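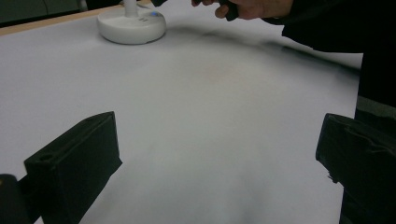

A covered worktable with a stand at its far side.

9 June 2024
By Lorraine Hollis

The Case for a Clear Table

Most discussion of shared workrooms concerns what should be purchased for them. Members of the Kozan Community Workshop submitted 33 requests for equipment this spring, and nearly all of them were reasonable. It is the position of this writer that the workshop should first attend to its tables.

A work surface is too often treated as storage. Tools left out at the end of one session are pushed aside at the start of the next, and small parts are lost among them. In March, Marwan Obeidat proposed that each table be covered in plain white and cleared to a single stand before members sit down. The proposal was received as a matter of appearance. It deserves to be considered as a matter of practice.

A dark object held over a white surface is easily seen. A dropped screw can be found. A member who has only one item in hand and open space in front of it will generally finish with that item before reaching for another.

Leen Nassar has objected that a bare table slows those who work on several things at once, and that coverings must be replaced. Both points are fair. Members with larger projects may reasonably be given the two long benches by the window, where materials can remain in place for up to 7 days. The cost of paper is modest when set beside the equipment list.

The workshop now serves over 322 members on 16 tables. The rule should be adopted for all but the long benches, and reviewed after one season of use.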